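Jostau, le 8 décembre 2025

**Venora élargit sa gamme de calages réutilisables pour le transport de la verrerie**

Venora annonce le lancement de Bisht, une gamme de calages destinée aux verreries artisanales et aux musées. Fabriquée dans l'atelier de Jostau, elle sera proposée en 4 formats, pour des pièces pesant jusqu'à 40 kg.

« Nos clients demandaient un calage qui serve plusieurs saisons », indique Olesia Ostapchuk, directrice générale de Venora.

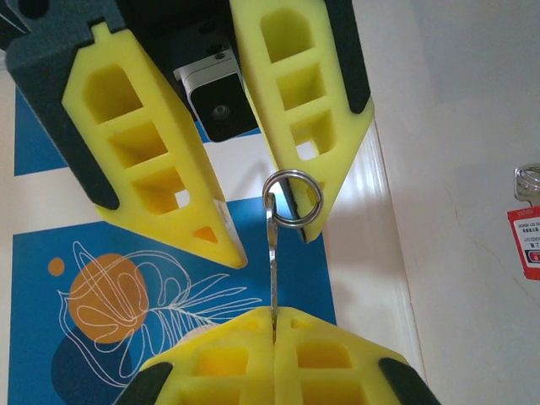
La gamme Bisht repose sur des profilés alvéolés, dont le dessin a été confié à Yogesh Jaiswal. Le principe des poches rectangulaires superposées, séparées par de fines nervures jaunes, se prête à des formes effilées vers la pointe. Les arêtes, où l'usure se marque en premier, feront l'objet d'un contrôle annuel proposé aux abonnés.

Une première série de 2000 pièces sera livrée en mai au dépôt de Cilbridge. Les commandes sont ouvertes dès à présent aux professionnels.

Contact presse : Niamh Mac Suibhne, service communication, Venora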